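Setting Up the Table for Container Sorting
April | By Esperanza Greenberg
Filed under: Home Guides > Sorting & Recycling > Getting Started
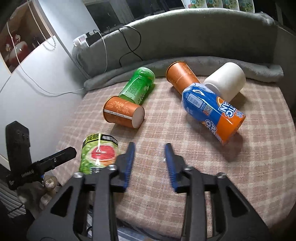

Plaid cloth laid, containers set out for sorting.

Section 2. Preparing the table

Use a table you can reach across from one side. A round one works well.

1. Clear the table and wipe it down. Let it dry.

2. Spread a cloth over the top and smooth it toward the edges. Any washable fabric will do, including plaid.

3. Bring the containers over and put them on the cloth. They can stand or lie on their sides. Leave a clear area at the front, 40 cm wide if you have the room.

Note: Paper cups and plastic bottles roll when laid down. Turn them so the base does not face the table edge.

4. Check each container for leftover liquid. Empty it in the sink, rinse, and shake out the water.

5. Start with the paper cups. Stack cups of the same size and set them to the left.

6. Take the plastic bottles next. Read the label for the material mark before you remove it. If the label will not peel, leave it on.

7. Put wrapped containers, such as those with fruit printed on the sleeve, in a separate group. Cut the wrapper along its seam and sort it apart from the container.

Caution: Cut away from your hand. Do not cut on the cloth.

8. Move each group to its bin. The Selleo bin set has 2 compartments, and the larger one takes bottles.

9. Shake the cloth outdoors and wash it if it is sticky.

If local rules differ from step 7, follow the local rules.

Related guides
Lining the Selleo Bin Set
Removing Labels with Horkico Soap
Storing Clean Cups
Section 7: Washing Table Cloths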